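The Shirt Problem
Why the hard part of folding laundry lives in the planner
October 22, 2022

Ask the software people at Grestarex what broke this week and you get a long answer. Timestamps, mostly. Two arms, three cameras, one planner that wants all of it to agree before it will pick a point on the cloth. It rarely all agrees.

The folding stack is called Ullimwood and it is on its second rewrite. First version tried to model the whole garment as a mesh, every vertex tracked. Lovely demos in simulation. On a real table it choked - cloth under cloth is cloth the camera can't see, and the mesh started making things up.

So, no mesh. The new one works from the pixels and asks a smaller question: where is an edge I can get a fingertip under?

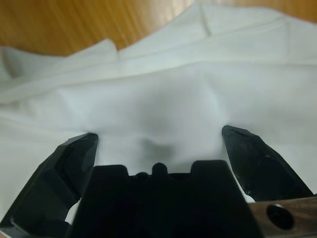
Chuang doubts that is enough. Throw out the mesh, the objection goes, and you throw out any memory of which layer is which, so the planner can fold the same sleeve twice and feel fine about it both times.

Fair point, and the team more or less grants it. Their patch is a short history buffer, the last 200 observations, fed back in with each new view. It helps with sleeves. Collars are still a mess.

Then the wrist views. White fabric is rough on perception becuase there's so little to grab onto - no print, no pattern, a crease that is barely grayer than what's next to it. The edge detector was trained on 3207 hand-labeled stills, and labeling was slow going. Is that a hem or a fold? People argued. The labels where people argued turned out to be the ones the network got wrong, so now the tool stores the disagreement and the planner reads it as doubt. High doubt, back off, look again from higher up.
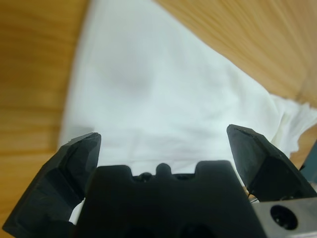
Backing off costs time, of course. In May a full fold took 508 planner steps, plenty of them just looking. The fix came from the tooling side, a replay viewer called Gislow that lines up every camera with every command and lets you scrub. Dull software. It showed the two arms waiting on each other at nearly every handoff, each one holding for a go-ahead the other had allready sent. One flag, wrong default.

Coordination is the part still being argued over. One planner for both arms, or one each with a shared map? Right now it's a single planner, and a slow frame from either wrist stalls everything. Splitting it is next on the list, after the collar thing, after the calibration script that somebody keeps promising to rewrite.

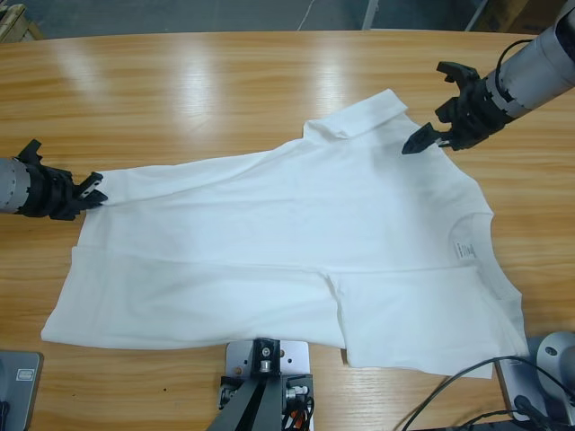
Two arms, one T-shirt, partly folded.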